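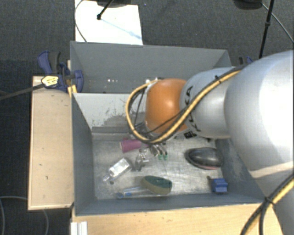
服务台 > 礼拜堂音响与直播

工单187:主日直播声音断续,堂内扩音正常

状态:已解决(继续观察至5月)
提交人:Joyce Nzioka,Gusstead浸信会接待组
处理:Marnik服务台

提交内容

各位同工平安!先谢谢你们上回帮我们把诗班的耳返调好,姊妹们到现在还在夸呢。这次又要来麻烦大家了,我尽量把事情讲清楚,讲得啰嗦的地方请多包涵。

我们教会每个主日上午都有直播,主要是给住在养老院的长辈,还有搬到外地的几家人看的。复活节那天堂里坐得满满的,诗班唱得也好,可是散会以后我一开手机,留言里全是“听不见”“声音一跳一跳的”。画面倒是很清楚,一点也不卡。堂里的弟兄姊妹都说声音没问题,所以我们当时完全不知道,一直到牧师祝福完才晓得,心里真是过意不去。

上个主日又是这样。我自己坐在副堂用平板听了一遍,大概规律是:唱诗的时候还好,一到读经和讲道就开始断,一句话里少两三个字,隔一会儿又自己好了。Langat弟兄(他管调音台)把直播那一路的音量推高了些,没有用,反而在唱诗时有点破音,他又推回去了。

设备方面,调音台是原来那台,直播用的是Virno编码盒,放在二楼控制室的柜子里。受难周之前我们把柜子整理过一次,线都重新理过,不晓得有没有关系。

2023年4月18日

服务台回复

Joyce姊妹平安,谢谢您写得这么仔细,一点都不啰嗦,比很多只写“没声音”三个字的单子好办多了(笑)。

堂内扩音正常、画面也正常,那麦克风和网络我们暂时先放一放,重点看调音台到Virno之间这一段。麻烦您和Langat弟兄有空的时候试下面几件事,不用赶,周中去堂里顺便做就可以:

1. 在调音台上插耳机,单独听直播那一路输出,请一个人在讲台上用平常讲道的音量读一段经文,读满5分钟。
2. 同时看Virno面板上的音频电平,记下声音断的时候电平是掉到底,还是还在跳。
3. 进Virno的设置页,找到“音频输入”,把“噪声门”和“自动增益”两项的数值抄给我们。先别改。
4. 把那根音频线从编码盒后面拔下来再插回去,插到底,听一下有没有“咔”的一声。

Joyce Nzioka的回复

我们昨天晚上祷告会前去试了。读经的是我先生,他读的是诗篇,读完还意犹未尽又多读了一篇,所以时间肯定够。

耳机里从头到尾都很干净,一个字没少。可是Virno那边,他声音一放低,电平就整个掉到底,等他提高声音才又回来。我坐在旁边看得清清楚楚,每次都是句尾。

设置页里噪声门是开着的,门限那一格写着80。自动增益是关的。Langat弟兄说他从来没动过这一页,我们猜可能是整理柜子的时候断了电,再开机时有人按着提示一路点了“确定”。这也只是猜,没有要怪谁的意思,那天来帮忙的人都很辛苦。

线重新插过了,有“咔”一声。插完再试,还是一样会断。

服务台回复

太好了,问题找到一大半了。80这个门限对讲道来说太高,意思是声音小一点,编码盒就当它是杂音给关掉了。唱诗时音量一直在上面,所以听不出来,讲员句尾一收,字就没了。

请这样改:噪声门先整个关掉,保存,然后一定要点右上角的“应用到输出”,只点保存不会生效。改好以后再请您先生读一篇(看来他很乐意!)。假如关掉以后底噪明显,比如听得到空调声,再把噪声门打开,门限设成9,从那里慢慢往上试,每次只加一点点。

调音台那边请Langat弟兄把直播输出维持在原来的位置,不要再推了,免得唱诗时又破音。

另外建议把现在这一页设置导出一份,存在控制室的电脑里,文件名写上日期。以后再断电或者换人值班,导回去就行,不必凭记忆一项一项填。

Joyce Nzioka的回复

平安!主日过后赶快来报告。噪声门关掉以后有一点点空调的嗡嗡声,我们就照您说的设成9,嗡嗡声小了很多,讲道一个字也没有漏。我特地打电话问了养老院的几位长辈,有一位老姊妹说这是她这个月第一次把整篇讲道听完,还把三个要点背给我听,我在电话这头眼泪都快下来了。

设置已经导出来了,Langat弟兄还打印了一张贴在柜门里面。复活节那场的录像声音是补不回来了吧?诗班那段倒是完整的,可惜了牧师的信息。

服务台回复

听到老姊妹的事我们也很高兴,请代我们问安。复活节那场,编码盒送出去的声音已经缺了,录像里是补不回来的。不过调音台要是当天插着U盘做了录音,那一份不经过Virno,应该是完整的,可以拿来换掉录像里的声音。请Langat弟兄翻一翻U盘里有没有当天的文件,找到了就在这张单子下面回一声,我们把对齐声音和画面的步骤发过去。

单子先标为已解决,5月第一个主日以后再关。

Joyce Nzioka的回复

U盘找到了,在调音台抽屉里,文件在!晚上我就传上来,步骤请发到我邮箱,谢谢你们。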